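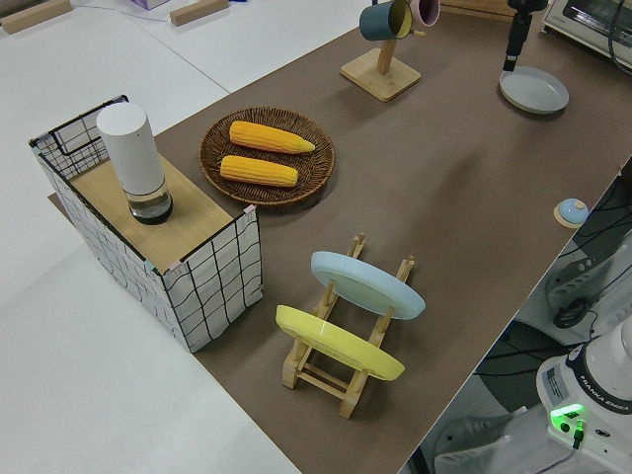 桌面上的盘架、玉米托盘和杯架。桌边右下方是机械臂的白色底座。

Momov少年科学馆 > 科学读本 > 机器人与自动化 > 软件篇

机器人怎样决定下一步做什么
——写给小学中高年级读者的软件入门

编写:Eun-ji Yoo 审读:Valeriano Peñalver
发布日期:2025年10月2日

从盘架上取一只盘子,大多数同学用不了几秒钟。眼睛看一看,手伸过去,手指捏住盘边,往上一提,盘子就离开了架子。做完以后,如果请你把刚才的每一步都写下来,恐怕要写满一页纸:手从哪里出发?先抬高还是先前伸?手指张开多大?捏到什么程度才算捏住?

机械臂要做同样的事,就必须有人事先把这些问题交给软件来回答。机械臂本身由金属、电动机和电线组成,它能够转动、弯曲、张合手指,却没有自己的主意。告诉它往哪里转、转多少、什么时候停的,是运行在计算机里的程序。

本文介绍机器人软件中的四个部分:感知、坐标、规划和控制。文中的例子使用一套教学软件,名称是Testano。各种机器人软件的写法有所不同,但大都能找到这四个部分的影子。

一、感知:从一大片颜色里找出一只盘子

摄像头拍下一幅画面,交给计算机。计算机收到的内容是许许多多的数字,每个数字表示画面中一个小点的颜色或明暗。在这些数字里,没有任何一个写着"盘子"两个字。

感知程序的任务,就是把数字变成有用的消息。它会寻找颜色突然改变的地方,也就是物体的边缘;会把连在一起、颜色相近的小点归为一组;还会把找到的形状与以前学习过的大量图片进行比较。比较之后,程序给出自己的判断,例如"这里很可能有一只盘子"。

请注意"很可能"三个字。感知程序几乎总会给判断配上一个把握程度。把握很大,后面的程序就可以放心使用;把握不大,就应当再看一次,或者换一个角度看。

有些东西会让感知程序犯难。一只圆盘平放在桌上,从正上方看是圆形,从侧面看就成了扁扁的椭圆形。同一只盘子竖着插进盘架,又有一部分被木条挡住。人看到露出来的部分,就能想到被挡住的部分,程序则需要经过专门的训练。影子也很麻烦,一块深色的影子有时会被误认作一件物品。杯子挂在杯架上,只露出半边,把手朝向另一侧,程序也许知道那是杯子,却说不准把手在哪里。

试一试:请把一只碗放在桌上,分别从上面、侧面和斜上方画出它的轮廓。三张画放在一起,你就能体会到感知程序面对的困难。

二、坐标:给每个地方起一个"数字地址"

找到了盘子,还要说清楚盘子在哪里。"在那边"这样的话,程序听不懂。

工程师的办法是给工作的空间规定三条互相垂直的直线:一条管前后,一条管左右,一条管高低。三条线相交的地方叫作原点。从原点出发,向前量多少,向左或向右量多少,向上量多少,得到三个数,任何一个地方就都有了自己的地址。这组数叫作坐标。

原点放在哪里,由人来规定。可以放在桌子的一角,也可以放在机械臂的底座上。摄像头往往还有一套自己的坐标。这样一来,同一只盘子会有好几个不同的地址,就像同一所学校,有人说"在我家东边",有人说"在邮局西边",两句话都没有错。

程序必须能够在这些地址之间进行换算。换算之前,先要测出摄像头与机械臂之间的位置关系,这项工作叫作标定。标定做得不准,程序算出的每一个地址都会偏,手指就可能夹到盘子旁边的空气。如果有人碰歪了摄像头,标定需要重新做一遍。

除了位置,程序还要知道方向。平放的盘子和竖立的盘子,中心可以在同一个地方,夹取的办法却很不相同。位置和方向合在一起,叫作位姿。这个词在机器人课本里经常出现,同学们可以先记下来。

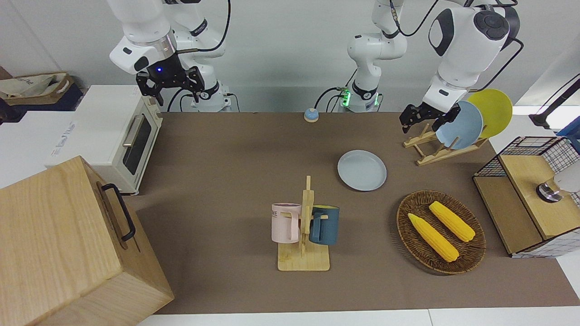

左和右也要事先约定。软件在给两条手臂命名时,通常站在机器人的立场上:机器人左侧的手臂叫左臂,右侧的叫右臂。如果摄像头与机器人面对面,画面里的左右就会和机器人的左右相反,道理与两位同学面对面站立时一样。请看图中靠近盘架的那条手臂,它位于画面右侧,名字却是"左臂";它的夹爪离浅蓝色盘子的边缘很近。假如程序员把左右弄混了,本来发给这条手臂的命令就会跑到画面左侧的另一条手臂那里去。因此,程序里的每条命令都要写明由哪条手臂执行,还要写明使用的是哪一套坐标。

三、规划:先在计算机里走一遍

知道了夹爪现在的位置,也知道了目标的位置,是不是沿着直线过去就可以了呢?

在空空的地方也许可以。可是桌面上常常摆着许多物品,直线可能正好穿过杯架,或者擦过盘架的木条。机械臂还有好几节,夹爪没有碰到东西,不等于手肘也没有碰到东西。规划程序的任务,是找出一条让整条手臂都能安全通过的路。

规划程序先在计算机里搭起一个简化的桌面。复杂的物品可以用简单的形状来代替:一只杯架用一个细长的盒子表示,一只托盘用一个扁盒子表示。盒子通常比真正的物品稍大一些,给手臂留出余地。

接着,程序尝试各种走法。它提出一个手臂姿势,检查有没有碰到盒子;没有碰到,就把它留下,再寻找下一个。许多个可以使用的姿势连接起来,就成了一条路径。在Testano的一道练习中,程序从起点到盘架一共给出了19个路径点,手臂依次经过这些点,绕过杯架,最后停在盘子旁边。

如果有两条手臂同时工作,规划还要考虑时间。两条手臂都需要经过桌子中央,各走各的路本来没有问题,同时到达却会相撞。程序可以让其中一条先走,另一条等一等,也可以给其中一条另找一条路。

规划的结果不一定只有一个。有的路径短,但是离障碍物很近;有的路径长,却比较宽敞。选择哪一条,取决于编写程序的人更看重什么。给学生使用的机器人,一般会选择宽敞的那一条,速度也会放慢。

试一试:请在方格纸上画一个起点、一个终点和几个障碍物,再用一枚硬币代表夹爪,从起点推到终点。硬币的任何部分都不能压到障碍物。完成以后,换一枚大一点的硬币,看看原来的路还能不能走通。

四、控制:一边走,一边改

路径已经算好,接下来轮到控制程序。它把路径变成发给各个关节电动机的命令,并且随时检查手臂是否走在应该走的地方。

检查依靠关节里的传感器。传感器报告每个关节现在转到了什么角度,控制程序由此算出夹爪的实际位置,再与计划中的位置比较。两者的差别叫作误差。

举一个例子。计划要求夹爪到达离原点479毫米的地方,传感器的数据却表明它只走到了471毫米。两数相减,还差8毫米。控制程序于是命令电动机继续向前。等到误差变得很小,程序就让动作也变得轻缓,免得一下子冲过头。

这样的比较要反复进行。看一看结果,算一算误差,改一改动作,然后再看结果,这个循环叫作反馈。同学们骑自行车时也在使用反馈:车子向左歪了,身体和双手立即做出调整,调整之后再感觉一下车子正不正。

Testano的练习模式每秒更新30次画面,同学们可以在屏幕上看到误差一点一点地变化。工业和科研用的控制程序,循环往往要快得多。

夹取物品时,只检查位置还不够。盘子又硬又脆,夹得太松会滑落,夹得太紧可能损坏。控制程序需要限制手指的力量,还可以根据手指停下的位置判断有没有夹到东西。手指本该被盘边挡住,却一直合到了底,说明中间什么也没有。程序这时应当停下来报告,由前面的感知程序重新看一次。

五、四个部分怎样合作

现在把前面的内容连起来。感知程序找到盘子,坐标换算给出盘子的位姿,规划程序算出一条安全的路,控制程序带着手臂走完这条路。任何一个部分出了问题,都可能使整个任务失败。

寻找问题出在哪里,也是软件工作的一部分。工程师会让每个程序把自己看到的、算出的和发出的内容都记录下来,这种记录叫作日志。手臂停在了盘子左边一点,原因可能是感知程序认错了边缘,可能是标定不准,也可能是控制程序过早结束。只看手臂停下的样子,很难分清这几种情况,翻开日志按时间顺序核对,就有了线索。

Soon-im Kang老师在本馆9月的课堂上安排了一项分组活动:一位同学蒙上眼睛担任"控制程序",一位同学担任"感知程序",只能报出数字,还有一位同学担任"规划程序",负责设计路线。三个人合作,把一块橡皮放进笔盒。教师组织这项活动时,请选用柔软、不易破碎的物品,并清理周围的地面。

词语表

位姿:物体的位置和方向。
标定:测量摄像头与机械臂之间位置关系的工作。
路径点:手臂在一条路径上依次经过的点。
误差:计划中的位置与实际位置之间的差别。
反馈:根据结果不断修改动作的过程。
日志:程序按时间留下的工作记录。

读者留言(3)

Marisol Huamán:我带孩子做了硬币那个活动,换成大硬币以后原来的路果然堵住了。他又问,要是障碍物自己会动怎么办?希望下一篇能讲讲。

Sena Arthur:我是四年级的学生。我以前以为机器人的左边就是我的左边,看图看了好久才明白。请问机器人如果转过身去,左臂还叫左臂吗?

Eun-ji Yoo(编写者)回复Sena Arthur:还叫左臂。手臂的名字跟着机器人走,与观看的人站在哪里没有关系。你可以请一位同学举起左手,再慢慢转一圈,观察他的左手分别出现在你的哪一侧。

联系我们:Momov少年科学馆科学读本编辑室 | 版权所有 © Momov少年科学馆 | 返回顶部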